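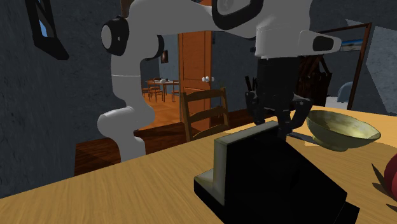
White arm, black gripper, light wooden table.

2020-09-21

Right. Thread on the Bronby runaway, the one I've been chasing since June. Long. Get a cuppa.

Short version: convict ship, the Kulano, anchored off Bronby overnight waiting on wind. Morning muster, one man short. Every local history tells it as him swimming ashore and living out his days up the valley under a new name. I don't think he got off at Bronby at all.

First problem. The muster list. Two copies survive, one in the surgeon's papers and one in the port book. Surgeon has him present on the Sunday. Port book has him struck out on the Saturday. Same hand did neither.

Everybody quotes the port book. Hardly anyone has looked at the surgeon's, becuase the microfilm is awful and the index has it under the wrong ship.

The surgeon's journal is gold by the way. Mostly bowels and lemon juice. Then out of nowhere half a page on a missing blanket and a cask that "could not be accounted for by the cooper". That's all he says. Next entry, back to bowels.

So a cask. Floating on a cask is a much better story than swimming, and it also fits with the tide running OUT that night. I checked the old tables. A man swimming for the beach would have been going the wrong way for hours.

What's down-coast with the tide? Perkamness. Eight miles. Fishing huts, a salt works, a magistrate who was away.

And the Perkamness poor book for that winter has a payment to a widow "for the keep of a man from the sea". No name. 42 shillings over the whole season, a lot for one lodger. Somebody was eating well.

People have asked me if he could just be a shipwrecked sailor. Could be! No wreck in the papers for that month though, and I went through every issue I could get. Two missing numbers. Of course there are two missing numbers.

Now the reward notice. The famous one, on the tea towels. £65 for his return. I have never found the original. Earliest version I can get to is a newspaper piece written decades later by a bloke who also claimed Bronby had a sea serpent.

£65 for an absconded sheep thief is silly money. The notices I've seen from those years are nowhere near it. Either he did something else on board or the number got fatter every time the story was told. My money's on fatter.

Also the description in that notice. "Tall, fair, a scar upon the cheek." The surgeon has him short, dark, missing two toes on the left foot. Not the same fella. I reckon the newspaper bloke mixed him up with a different runaway, off a different ship.

OK the valley bit. The house up behind Bronby with the plaque. The plaque says he built it. The land grant says the block was still scrub when he'd have been an old man. I'm not going to start a fight over a plaque. (I am going to write a letter about the plaque.)

The name he's meant to have taken turns up in the valley church register, true. It also turns up there before the Kulano ever sailed. So that was somebody else, with their own life, poor bugger, now remembered as a convict.

What I haven't got: anything at Perkamness after the spring. The payments to the widow stop. No burial, no marriage, no trial. He could've died in a ditch or walked inland or shipped out on a whaler. Whalers weren't fussy.

There's a crew list from a whaler in port that same spring, with a man signed on by mark and "wants toes" in the margin. I nearly fell off my chair. Then I saw he's down as born in Perkamness. Well, he'd say that wouldn't he. Not proof. Writing it here so I stop telling the dog.

Sources, for those who asked: surgeon's journal and port book are both on film. Poor book is at the Rweyemamu Reading Room, have to book ahead, pencils only. Bring a jumper, it's freezing in there. Copies are slow at the moment, mine took weeks.

The full transcript of the muster is 1000 lines and I've done most of it. Will put it up when I've checked the middle section, where the clerk was either drunk or on a very rough sea.

If your family has a Perkamness branch and any story at all about a lodger, a cask, or a great-great-uncle with funny feet, please message me. Even if it sounds daft. Espescially if it sounds daft.

Correction to post above, the two missing newspaper numbers are both from the same fortnight. Which is the fortnight I want. Off to ask the library again.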